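Washing a few dark things by hand in the bathroom basin

Posted July 26, 2018 by Morfudd Beddoe

We lived for the best part of a year in a little flat in Trorach with no washing machine, and although I complained about it at the time (ask anyone who had to listen), I did come away knowing how to wash a scarf properly. I still do my dark and delicate bits in the bathroom basin now, even with a perfectly good machine downstairs. It's a nice quiet job and it takes less time than you'd think.

First of all, clean the basin. I know, I know, but toothpaste and soap scum will end up on your clothes if you skip it, and on anything black they show up terribly. A wipe round with washing-up liquid and a good rinse will do. Run a cloth round the plug as well, and have a feel for any rough edges on the metal while you're there, as they can catch a thread.

Sort your things next. Black, navy and purple can usually share a bowl quite happily, but if something is new, dab an inside seam with a damp white hanky before it goes in. If colour comes off on the hanky, wash that one on its own the first few times. Always read the label too, and if it says dry clean only, I'd believe it.

Now put the plug in and run the water until it is just cool to the touch. Add the soap while the tap is still going so that it mixes in. I use a small capful of liquid for delicates, and less than that for a single scarf. More soap only means more rinsing!

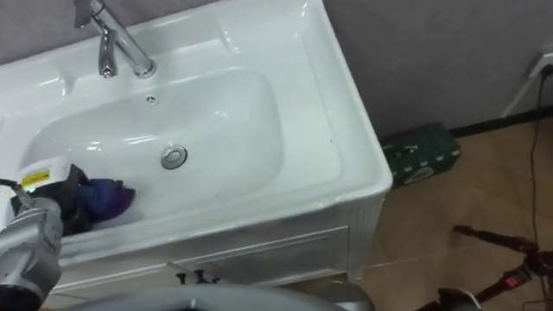

Push everything under gently and swish it about with your hand for a minute or two, then leave it to soak for ten minutes. Don't rub or scrub, particularly with wool or anything silky. If there's a mark, press a drop of soap into it with your fingertip and let the soak do the rest. Don't be alarmed if the water goes a bit inky, dark dyes often do that.

Let the water out, move the clothes to one side and give the basin a quick swill before you fill it again. Rinse in cool water, pressing the cloth against the side of the bowl to push the suds out. I generally rinse twice, and a third time for anything thick.

For drying, lay each piece on an old towel, roll the whole lot up like a Swiss roll and lean on it. My friend Nusrat kneels on hers, and gets far more water out than I do. Cotton can go on a hanger over the bath, but knitted things should be dried flat and nudged back into shape while they're damp. Keep them off the radiator and out of strong sun if you want your purples to stay purple.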